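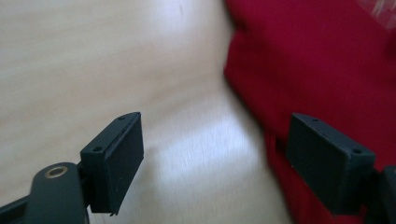

Talks > Textiles > Folding and storing cloth

October, by the Sirnham Linen Room

Speaker notes, part 4

Start with the table. Clear it before any cloth goes down. Pale wood is good for red and other dark colours, as you can see the edges and any lint.

Bunched fabric: don't pull from the middle. Find a corner, then the next one along, and shake it out.

Arklow store holds nearly 2,000 pieces. Most came in bunched up. Mention the 44 table covers from Vomley, colour by colour.

Fold in half, then half again. Smooth towards yourself. Pause for questions.

Hand out the sheet. Break at 10:30.

Contact us | Copyright Sirnham Linen Room | Back to top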